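Testpersonen gesucht: Greifarm-Set Clomon im Praxistest

Der Hersteller Poojary verspricht für seinen Tischroboter Clomon "Dekorieren ohne Handgriff". Das Set kostet 1180 Euro, und wir glauben das vorerst nicht. Für unseren unabhängigen Gerätetest in Skustberg suchen wir 29 Personen, die es genauer wissen wollen.

Gesucht werden Leute mit ruhiger Hand und wenig Ehrfurcht vor Prospekten. Floristik, Schaufenstergestaltung oder Gastronomie sind willkommen, Programmierkenntnisse nicht nötig - laut Anleitung soll es ja ohne gehen. Wer für Poojary oder einen Händler arbeitet, kann nicht teilnehmen.
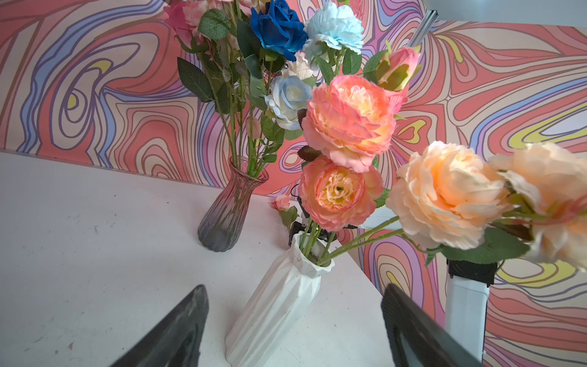 Clomon bei der Tischdekoration: weiße Vase in Schräglage, Kunstblumen zwischen den Greiffingern.

Ihre Aufgabe: Sie richten das Gerät nach Anleitung ein, lassen es Vasen aufnehmen und umsetzen und notieren, wo es hakt. Auch Abbrüche zählen als Ergebnis. Im zweiten Teil kommt die Zusatzsoftware Clullum dazu, für die der Hersteller weitere 400 Euro verlangt. Ob sie mehr kann als die Grundversion, sollen Sie beurteilen, ohne vorher zu wissen, welche gerade läuft.

Der Test läuft im März über mehrere Termine, jeweils ab 17 Uhr. Für die vollständige Teilnahme zahlen wir 700 Euro. Geräte werden nicht verschenkt, auch nicht verbilligt abgegeben.

Bewerbung formlos mit drei Sätzen zur Person und einem Satz dazu, was ein Greifarm für diesen Preis können müsste. Bewerbungsschluss ist Ende Januar.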